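Two Arms and a Tray of Dishes

The first thing Dinesh Venkataraman wants to show you is a bracket. It's a stubby little thing, printed four times before it came out right, and it holds a cable away from an elbow joint. He turns it over in his hand the way other people show you a baby photo. "This one took all of August," he says, grinning, and then he's off across the shop to find the three bad ones so you can see what went wrong with each.

The shop is Posham, a shared workshop in the old mill end of Fuvville, all ductwork and pipes overhead and good bright light underneath. Members pay $72 a month, bring their own coffee, and build pretty much anything they can talk a neighbor into helping with. Last year that meant a cider press and a very fast go-kart. This year it means a pair of robot arms that clear dishes, and I have to tell you, I went for an hour and stayed until they turned the lights off.

The project is called Helton, after the street where Dinesh and Vimala Kamath first bolted a single arm to a kitchen counter. That arm could pick up a sponge (sometimes). What they wanted was a machine that could work through the pile left after a big family dinner, with bowls on plates and mugs wherever people set them down. One arm kept pushing things around. Two arms can split the work, one steadying while the other lifts, and once Kamath had sketched that on the back of a seed catalog they moved the whole thing to Posham, where there was room for a proper table.

Kamath writes the software, and she talks about crockery with real feeling. A plate lying flat gives a gripper almost nothing to hold. A mug handle is a gift if it points the right way and a headache if it doesn't. White bowls under bright lights wash out, so she spent weeks teaching the system to find a rim by its shadow. She keeps a notebook of attempts, and the latest page was numbered 391 when I looked over her shoulder.

The grippers are the part I fell for. They're narrow enough at the tip to get in beside a dish, and the fingers are backed with soft pads cut from a yoga mat. Nele Michiels, the shop's best hand with a file, shaped the first pair in an evening and has remade them since. The whole stack of parts for one gripper comes to $210, motors included, and the team is proud of that number. They post every drawing on Amissah, the parts board many of the local builders use, and a retired machinist there has already sent back a better wrist.
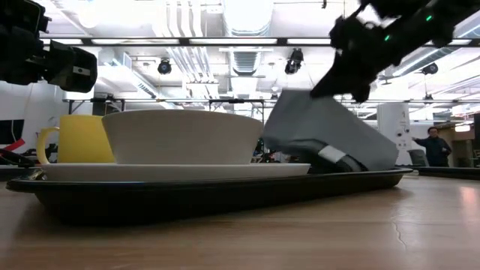 Narayanan Pai thinks the team should slow down and leave speed for last, and wrote to say that a dish robot only has to beat the person who doesn't want to get off the couch. He would put the next month into grip force, and he'd like to see it tried with his mother's thin teacups before he believes a word of it.

Kamath laughed when she read that, then went looking for thin teacups. The thrift store had six, mismatched, a dollar each.

Next on the list is the sink, with all the trouble that water brings. Michiels is working on sleeves for the wrists. Dinesh is on bracket number five, a shorter one, and it was still on the printer when I left a little after nine.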